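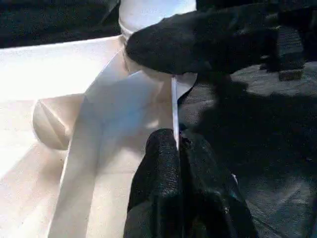 4.2 Multi-part plastic goods

The largest group in the Rolthorpe inventory consists of household goods made mainly of rigid plastic. Of the 1681 items recorded at the two reuse centers, 1211 were assigned to this group. They include storage units, bathroom fittings, small appliance housings, drying racks and a wide range of parts that had come away from a larger product before they were donated. Items made from a single molded piece were treated in Section 4.1. The present section deals with goods in which two or more pieces have been joined.

Joined goods raised more questions at intake than any other kind. Staff were asked to record the general form of each item, the color, the type of joint and any visible damage, using the Trustholm intake sheet with its 10 form codes. The codes were written for use at a sorting table and rely on plain terms such as panel, tube, rod, collar and knob. Where an item combined several forms, staff entered the code for the largest form first and the others in any order.

White and off-white items needed separate treatment. Under the ceiling lights at the Rolthorpe center, pale surfaces lost much of their detail, and adjoining parts could be taken for one continuous piece. Figure 1 illustrates the difficulty. The broad flat panel ends in a slightly shadowed rim that can be made out without effort, and the rounded collar at the base of the tubular section is also distinct, while the lower left of the object is so pale that its edges are hard to separate. The shallow crease across the domed cylinder end is the kind of feature that an intake record may report either as a joint or as a surface mark.

To limit errors of this type, the intake procedure was changed in September. Pale items were turned at least once during inspection, and the overhead lighting was lowered to 2000 lux at the sorting table. Staff were also told to follow each seam with a fingertip before choosing a joint code. This last step added time to the inspection, and the Tuesday session, when most donations arrive, was extended by one hour as a result.

Three joint types were recorded: snap fit, friction fit and fixed. A fixed joint was entered when the parts could not be moved by hand and no fastener was found. The category is broad. It covers glued and welded joints as well as snap fits that have tightened with age, and the sheet offers no means of telling these apart. We therefore make no claim about how fixed joints were originally made.

Disagreement between first and second inspections was greatest for items with thin parts. A narrow rod or strip viewed along its edge may be read as a separate piece, or as the rim of a wider surface – a matter that affects both the form code and the number of joints entered. The Caldeira center, which used the same sheet under softer light, reported fewer disputed entries of this kind. The two centers did not receive the same mix of goods, however, and the comparison should be read with care.

Completeness was the final field on the sheet. An item was marked complete only if its function was known and no part appeared to be missing. Many joined items could not be matched to a product at all, and these were marked as unresolved. Unresolved items were kept on open shelves at the Brudetti annex, sorted by color and then by largest form, so that a loose part arriving later could be tried against them. Items still unmatched at the end of the recording period were passed to the plastics stream, with the intake sheet retained. The handling of these items is taken up again in Section 5.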